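How to Test Whether a Robot Arm Can Do a Small Tidying Job

People who know I spend my working days around robot arms nearly always get round to the same thing over tea, and it's whether one of these machines could sort out the bits and bobs drawer, or clear down a workbench at the end of a shift. My usual reply is that it depends on the job, and the best way to find out is to set up a very small version of it and keep score. I've done this often enough now to have a method, so I've written it down for anyone with access to an arm and a free afternoon.

Step 1: Choose one chore and make it smaller

"Tidy the bench" is far too big. "Move one small part from the case to the dish" is about the right size, and even that can be made easier by starting with a part that doesn't roll. Write your chore on a card as a single sentence and keep it by the keyboard, because after an hour you'll be tempted to bend the rules in the machine's favour. 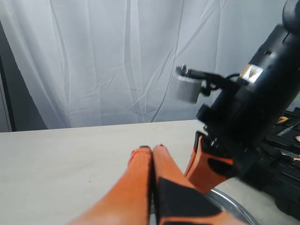
Small loose parts are where most of the trouble lives, both in kitchens and on shop floors. A person picks up a washer with hardly a glance, while an arm has to find it, line up with it and squeeze it just enough. Shiny containers make the finding harder, as they throw the light about, and a round metal tray with a bright rim like mine is a fair test for that very reason. If you want an easy first session, use a dull plastic tub and save the metal for later.

Step 2: Lay out the table

Keep the background plain to begin with. I hang a white curtain behind the table, and it doesn't need ironing (mine certainly isn't ironed!). Set the dish and the case within comfortable reach, and mark their corners with pencil so you can put everything back in the same spot between attempts. 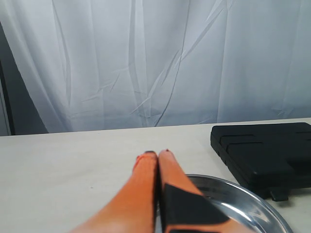 Does the table need to be kept this bare for ever? Only until the arm manages the job dependably, and then you should start putting the clutter back a piece at a time, as real worktops are never clear for long.

Step 3: Run it and count everything

Now the dull part, I'm afraid. Decide beforehand what counts as a success. I say the part must end up in the dish, without help, and stay there. Then run it over and over, noting each attempt as it finishes. When I tried this with our Stoller arm and the Tapia control software, I logged 984 attempts across the whole of April, and 645 of them were good. That may sound cheering, but think how you'd feel about a dishwasher that left a third of the plates dirty.

Note the time as well. My average was 63 seconds for one part – a patient child would be quicker.
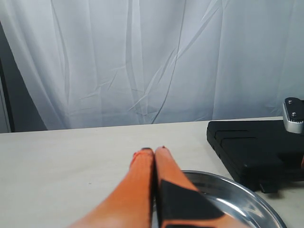
Maximiliano Bustos read my first draft and wrote back that I was being too hard on the thing: "At Brandmont we don't care if it takes a minute, provided it can carry on through the night while we're all in bed. It's the stopping and calling for help that costs us."

I think he's right about the shop floor, and I've added a column to my score sheet for it. Every time you have to step in, put a mark there, even if it was only to nudge something back on to its pencil line. At home I'd weigh it differently, because if I must stand in the kitchen keeping watch, I may as well do the job myself.

Step 4: Change one thing at a time

Once you have a steady score, move the dish a little to one side and run the job again. Then put the dish back and turn the case round. Then try it in the evening with the lamps on. Change two things together and you'll have no idea which of them did the damage, and I speak as someone who lost most of a week at Zilton to exactly that.

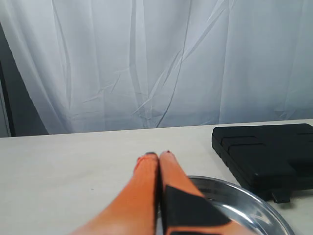
Give each change the same number of attempts, and write the score next to the old one. A drop after a small move tells you the arm has learnt the table more than the chore, and at that stage I'd go back to Step 3 with the dish in several different places before trying anything grander. If the score holds up, swap in a different part and begin again. I keep the old cards in a shoebox, by the way, and it's rather nice to look back through them when a session has gone badly.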